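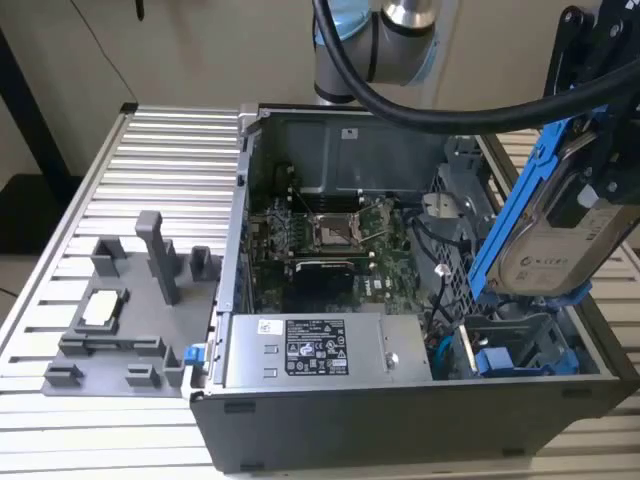 Enallow 알루미늄 골판 작업대 위에 옆으로 눕힌 데스크톱 본체와 파란색 드라이브 캐디

Enallow 정비용 알루미늄 작업대 상판

컴퓨터 본체를 한 번이라도 식탁 위에서 뜯어 보신 분이라면 아실 거예요. 상판에 흠집이 날까 봐 신문지를 깔고, 그 신문지가 밀리면 또 수건을 깔고, 그러다 보면 나사 하나가 수건 주름 속으로 사라져 버리지요. 저희 Enallow 상판은 바로 그런 불편 때문에 찾아오시는 분들이 참 많습니다. 은색 알루미늄에 골이 길게 나 있어서 나사나 작은 부품이 멀리 굴러가지 않고, 작업이 끝나면 마른 천으로 골을 따라 쓱 닦아 내시면 됩니다.

데스크톱은 옆판을 떼고 안쪽이 위로 오도록 눕혀 두시는 편이 제일 편해요. 메인보드도, 전원 공급 장치도, 드라이브 베이도 위에서 한눈에 내려다보이니까 하드디스크를 캐디째 들어 올릴 때 허리를 굽혀 들여다볼 일이 줄어듭니다. CPU 소켓처럼 조심스러운 부분을 만지실 때는 조명을 조금 낮게 비춰 보세요. 훨씬 잘 보인답니다!

기본 상판의 두께는 30mm이고, 폭은 783mm 한 가지입니다. 더 넓은 자리가 필요하시면 상판 두 장을 나란히 이어 쓰실 수 있는데, 이때는 Schwaiger 연결 브래킷을 따로 주문해 주세요. 다리는 포함되어 있지 않습니다. 이미 쓰시던 튼튼한 책상 위에 얹으셔도 되고, Eto 프레임에 볼트로 고정하셔도 됩니다. (Eto 프레임 구형은 볼트 구멍 간격이 다르니 주문하실 때 메모란에 꼭 적어 주세요. 어댑터를 같이 넣어 드릴게요.)

이 상판의 골 간격은 저희 설계 담당 Burgi Reisinger가 시제품을 20개 넘게 만들어 가며 고른 것입니다. 너무 촘촘하면 먼지가 끼고, 너무 넓으면 작은 나사가 골 바닥에 누워 손톱으로 집기가 영 어렵더라고요. 지금 간격이 저희 마음에는 꼭 듭니다.

한 가지 당부드리자면 알루미늄은 전기가 통하는 소재예요. 전원을 넣고 시험하실 때는 Risex 절연 매트를 먼저 깔아 주시고, 기판만 따로 꺼내 두실 때도 매트 위에 올려 주세요. 접지 단자는 상판 뒤쪽 모서리에 있습니다.

구성품: 상판 1장, 접지선, 고무 받침, 고정 볼트 세트
보증 기간: 2년
별도 구매: Schwaiger 연결 브래킷, Eto 프레임, Risex 절연 매트

12월 주문분은 물량이 몰려 발송이 조금 늦어질 수 있습니다. 대량 구매나 학교 실습실 납품은 Gaurav Goel 앞으로 문의를 남겨 주시면 견적서를 보내 드립니다.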